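이사 앞두고 엄마 집 사진 정리한 얘기 좀 풀어봄. 길어질 것 같아서 타래로 씀

시작은 단순했음. 엄마가 전화해서 "네 사진 좀 가져가라" 한마디 하심. 한 봉투 정도겠지 하고 갔는데 장롱 위에서 앨범이 계속 내려옴. 전부 14권. 접착식 앨범이라 한 권 한 권이 벽돌임ㅋㅋ
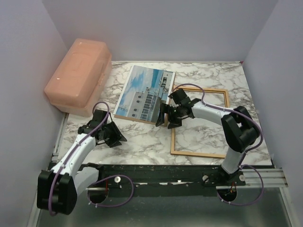 노에미 질베르 (Noémie Gilbert)
타래 작성자 · 6월 · 사진 정리 중

일단 첫날은 아무것도 못 버렸음. 앨범 펼치면 엄마가 옆에 앉아서 이건 누구 결혼식이고 이건 누구네 마당이고 설명을 시작하시는데 그걸 어떻게 끊어요. 오후 내내 두 권 봄

그래서 둘째 날은 방법을 바꿨어요. 엄마 말씀하실 때 휴대폰으로 녹음 켜놓고, 나는 연필로 사진 뒷면에 이름이랑 장소만 적기. 볼펜은 절대 안 됨!! 옛날에 볼펜으로 썼다가 앞면에 글자 자국 올라온 거 여러 장 나왔음

접착식 앨범에서 사진 떼는 거 물어보신 분 계셔서 적어요. 나는 치실 썼음. 모서리부터 살살 넣어서 톱질하듯이 왔다 갔다. 안 떨어지면 그냥 그 페이지째로 잘라서 두는 게 나아요. 욕심내다가 할머니 사진 귀퉁이 하나 찢어먹고 한참 앉아 있었음...

고르는 기준도 엄청 고민했는데 결국 이렇게 함
사람 얼굴 나온 거: 무조건 남김
풍경만 있는 거: 엄마가 어딘지 기억하면 남김
똑같은 구도로 여러 장: 제일 잘 나온 한 장만
단체 사진인데 아는 사람이 한 명도 없음: 엄마가 결정

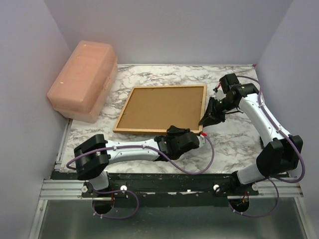 근데 마지막 게 제일 어렵더라고요. 엄마도 모르는 사람인데 못 버리심. "이 사람도 누구 엄마일 텐데" 하시는데 할 말이 없어서 그냥 따로 봉투 하나 만들었어요. 봉투에 '모르는 분들'이라고 씀

그 봉투에서 한 분은 찾았음! 지네트 이모(Ginette Charpentier, 진짜 이모는 아니고 엄마 옛날 옆집)한테 사진 찍어 보냈더니 3분 만에 답 옴. 같이 피르니츠로 여름휴가 갔던 집 딸이래요. 엄마는 피르니츠 간 것도 잊고 계셨는데 이모랑 통화하시면서 갑자기 그 숙소 계단 얘기까지 나오고 난리남. 나는 옆에서 녹음 또 켬

스캔은 다 안 하기로 했어요. 처음엔 전부 할 생각으로 업체에 맡길까 알아봤는데 견적 보고 창 닫았음ㅎㅎ 그래서 80장만 골라서 집 스캐너로 하는 중. 600dpi로 하니까 느려서 퇴근하고 한두 줄씩만 합니다. 유리판 닦는 거 잊지 마세요, 먼지 하나가 사람 눈썹 위에 똑같이 찍혀 나옴

파일 이름은 연도_장소_사람 순으로. 연도 모르면 그냥 '70년대' 이렇게 써요. 처음에 정확하게 하려고 사진마다 옷이랑 머리 보면서 추리하다가 하룻밤 날렸음. 재밌긴 했는데 진도가 안 나감

그리고 벽에 걸 사진은 형제들끼리 나눴는데 여기서 한 번 싸울 뻔. 오빠랑 나랑 같은 사진을 찍음. 아버지가 자전거 옆에 서서 눈 찡그리고 계신 거요. 결국 재인화해서 둘 다 갖기로 했고 원본은 엄마 집에 두기로. 진작 이렇게 할걸 왜 삼십 분을 다퉜는지

현재 상황: 앨범 다섯 권 끝냄. 나머지는 우리 집 책장 아래 칸에 있음. 이사 전에 다 끝내는 건 포기했어요

아 그리고 야아(Yaa Addo)가 댓글로 필름은 어떻게 했냐고 물어봤는데, 네거티브는 아직 손도 못 댔음ㅠㅠ 혹시 집에서 필름 스캔 해보신 분 있으면 장비 뭐 쓰시는지 알려주세요. 엄마는 벌써 다음 주에 남은 필름 통도 가져가라고 하심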